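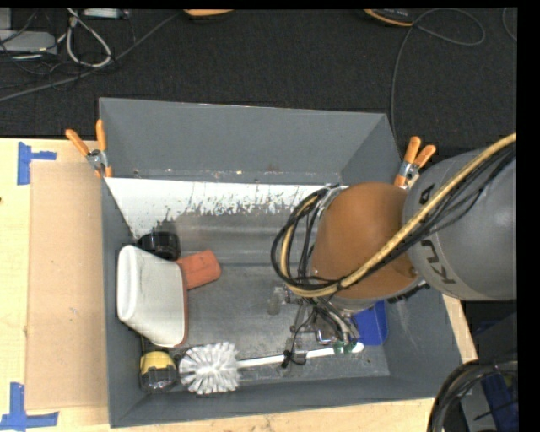

Pritlow Household Goods / Sorting & Returns Workshop / Notebook

December, started 8:40

Bin 72 on the bench. Gray, the large one with the sloping walls. Toilet brush lying along the front, white bristles, long white handle. Small yellow and black thing in the corner next to the bristles, white container-like thing against the left wall, a small translucent cylinder out on the floor of the bin. I have not matched the yellow and black one to the list yet. Stavros thinks it belongs to the Vullton lot. Left it as unassigned.

Brush first. It goes under bathroom, long items, same as the Nikolaidis ones from November. The sheet still has "brush, misc." as a separate line and Todor has been using it for everything with bristles, so the dish brushes and the toilet brushes ended up in one carton again. I crossed the line out on the paper copy. Aled to change it in the spreadsheet.

Length rule: measure to the end of the handle, including the wide part at the tip. Hrvoje was measuring to where the handle starts to widen and came out short on every brush he did, so his go back through. Carton 807 is the one to reopen. 1791 was packed after we talked about it and can stay closed.

Packing brushes. Tried head to tail, two to a sleeve. Bristles pressed against the other handle and bent over at the edges. Head to head with a card between is better but needs the longer sleeve, and we are nearly out of those. Toivo has asked Skonorance for a price on another pack. Until then one brush per sleeve, bristles at the open end.

Brushes with no holder: write "no holder" on the label and don't go hunting for one. Last month we spent most of a morning pairing them up and half were wrong anyway.

11:15

White containers. Agreed with Aled that they get checked for a lid, then a crack check along the rim, then stacked by size. No stacking more than two high on the side shelf, it leans. The shelf bracket needs a longer screw, M5 if there is one in the drawer.

Small clear pieces keep getting swept out with the packing scraps. Put a tray at the left end of the bench for them, anything shorter than a finger goes in. Sort the tray at the end of the day and not before.

2:30

Stavros checked the Vullton list, no yellow and black item on it. Still unassigned. Ask Toivo, he did the intake.

Hrvoje redid 807. Three brushes changed size group, rest were fine.

To do
- labels for long items, the old roll is too narrow
- M5 screw, shelf bracket
- dish brushes out of the bathroom carton (Todor)
- card for the sleeves, offcuts are OK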